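Oiling an old wooden tabletop, how often?

nusrat_w
March 15, 2018
Hello all! We brought a wooden table home from my aunt's in Ivthorpe back in January, and I've been fussing over it ever since (my husband says I talk to it). I gave it 2 coats of linseed oil and I'd love to know when it wants another.
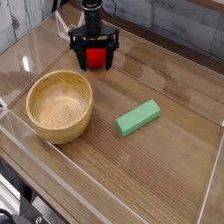 My aunt oiled hers every month without fail, and she was a woman you didn't argue with!

drarnum_dan
Welcome, Nusrat! With all respect to your aunt, monthly is far too much. Once a year is plenty, and wipe off the extra after 20 minutes or you'll have a sticky mess.

Shafiq Pramanik
I'll have to disagree with you there, Dan. Our kitchen in Cullmont is so dry all winter that a yearly coat would leave the top thirsty by spring.

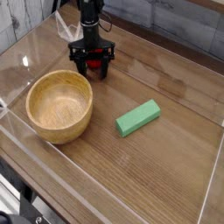 I go twice a year, very thin, with an old T-shirt, and dry the rag flat outside afterward, please, those things can catch fire.

drarnum_dan
Fair enough on the rags. Still say once!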